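Sikero Socket Screw Assortment, 1147 pieces, stainless

Home / Fasteners / Kits and assortments
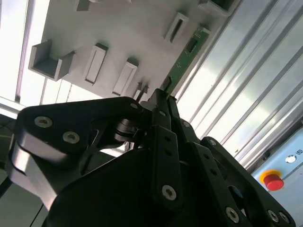 One buyer wrote in to say the M3 button heads ran out well before anything else in the box, and could we please sell them as a refill? Fair call. You can now get refill bags of every size in the kit, and the link is down near the bottom of this page. The M3s are the ones I run out of too, so I should have seen that coming.

Anyway, the kit. I started stocking the Sikero box after years of keeping my own screws in old jam jars, all mixed up, with a magnet on a string that did nothing because most of them were stainless. I'd spend half of Saturday looking for two matching screws and then give up and drive to Tranbridge for a blister pack of the wrong length. The box lives on my bench now and I dip into it nearly every day.

What's in it

You get 1147 pieces in a flat case with 16 compartments. The heads are a mix of cap, button and countersunk, all with a hex socket, and the threads are M3, M4 and M5 in the lengths people really use. There are plain washers and nuts to go with them, plus a few nyloc nuts for things that rattle. The sizes are printed inside the lid, and there's a second copy of the chart on a loose card, which I've pinned to the wall (the lid is always underneath something).

The screws are A2 stainless. That's fine for bikes, gates, mailboxes, camp trailers, bookshelves, the handle on the barbecue. If you live right on the water or you're fixing something on a boat, get A4 instead. I don't carry an A4 kit yet but I can order loose ones in for you, it just takes a bit longer.

Which head do I want?

I get this one a lot! Cap heads are the tall round ones. They give the key the most to grab, so use them wherever you need to do the thing up properly tight – stems, brackets, clamps. Button heads are lower and rounder and they don't catch on your sleeve, but the socket is shallower and you can chew it out if you lean on it. Countersunk heads sit flush, and they need a matching cone in whatever you're screwing into. Don't put one in a straight hole and hope. It'll sit proud and crooked and the edge of the hole will get chewed up.

If you're measuring an old screw to replace it, remember that cap and button heads are measured from under the head, and countersunk ones are measured over the whole length, head included. I still sell people the wrong length over the phone because of this, so please tell me which kind you've got.

Keys

There are two keys in the case and they're okay. They'll get you through a flat-pack table. If you're going to do any real amount of work, buy yourself a decent set, and I'd point you at the Omerović long-arm ones, which I've had on my own bench for ages and haven't rounded off yet. Cheap keys wreck good screws. When the tip starts looking shiny and a bit twisted, grind it back or chuck it.

A word on stainless in aluminium

Put a dab of anti-seize on the thread. Stainless and aluminium don't get along once water gets in between them, and I've drilled out enough seat collars to have strong feelings about it. A small tube is plenty for a whole kit. Same goes for stainless nuts on stainless bolts, which can gall and lock solid if you run them on fast with a power driver. Go slow, by hand, and if it starts feeling gritty then stop and back it off.

Refills and bulk

Refill bags come in 50s. For clubs, schools and workshops I'll do any single size in lots of up to 1000 at a better price, just email me the thread, length and head style. Mixed lots are fine as well, but I count those out by weight on the shop scale so give me a day or so.

Shipping and pickup

Orders in before 2 in the afternoon go out the same day. The case is heavier than it looks, so the shipping is worked out by weight at the checkout. If you're near Wosness you can pick up from the shop and skip it altogether – come round the side, the front door sticks. Case lids do pop open if they're carried upside down, and I tape every one shut before it leaves. Leave the tape on until it's sitting flat on something!

Colour of case: grey or orange, whichever came in last. Leave a note with your order if you care and I'll see what's on the shelf.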